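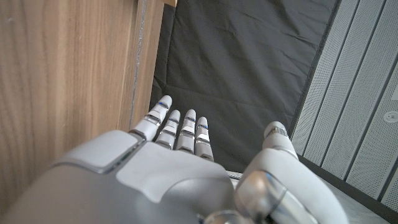 Brown wood grain, black fabric and light gray perforated paneling at the Flirwood workroom in Broltberg.

133 shares
9 comments

Flirwood Workroom Reopens With a Fresh Look and a Lot More Elbow Room

October 27, 2023

The Flirwood workroom on Charpentier Street is open again, and what a difference a few months can make! The doors had been shut since the summer while the inside was stripped back, patched and refitted, and regulars who walked in this morning spent the first few minutes just wandering from wall to wall and touching things.

If you only knew the old room, you'll remember the yellow paint, the humming lights and the long shelf that sagged in the middle. All of that is gone. The new look is built on brown wood grain, light gray perforated paneling and plain black fabric, and the mix works beautifully. It feels calm when you come in off the street, but still like a place where you could make a mess and get something done.

Dorian Chauvin, who drew up the plan for the refit, said the colors were settled early and the paneling took a lot longer.

"I must have carried samples in and out of that room for weeks," Chauvin said. "You hold a piece up in the morning and love it, then you come back at four in the afternoon and it looks like a filing cabinet. The light gray was the one I still liked at the end of the day."

The black fabric was a late addition. Chauvin had a length of it left over from a job in Pleltdale and threw it up one evening to see how the wood would look next to something really dark. It stayed up over the weekend, people kept saying nice things about it, and by Monday it was part of the plan.

It was a good call. Small projects such as carved spoons, pale pottery and bits of silver jewelry can get lost against a busy wall, and anyone who has tried to take a decent photo of their own work for a craft fair table will know the trouble. Flirwood plans to keep some black cloth on hand for members to borrow (please bring it back folded, and please, no glue).

The work was done in 2 stages. The floor and wiring came first, with the walls and finishes following once the dust had cleared. There was a delay when the first delivery of panels came in the wrong shade, and for a while it looked as if the opening would slide into January. The replacements showed up just in time, and the last of the trim went on this week.

Evening classes start up again next week, with 3 on the schedule to begin with: beginner woodcarving, basket weaving and a mending circle that had been meeting in the back of the Broltberg library. The mending group is especially happy to be moving, as the library closes at six and they have never once finished by then. Each class has space for new faces, and you don't need to bring your own tools for the first session.

There is still a little left to do. The storage cupboard by the back door needs its shelves, the coat hooks are sitting in a box, and the kettle corner will be a folding table until the counter arrives. None of that seemed to bother anyone this morning. One woman had already settled in with a bag of knitting before the coffee was ready, and a father and son were deep in talk about a birdhouse they've been meaning to build since spring.

Chauvin, who had sawdust on both sleeves, was asked what he liked most about the finished room and needed a while to answer.

"The corner where the wood meets the gray," he said. "I drew that line so many times. It's a silly thing to be proud of, but I go and look at it."

We went and looked at it too, and he has every right to be proud. It's a lovely room, and Broltberg is lucky to have it back!

The workroom is open to visitors through the weekend, and class sign-up sheets are on the table inside the front door.

133 shares
9 comments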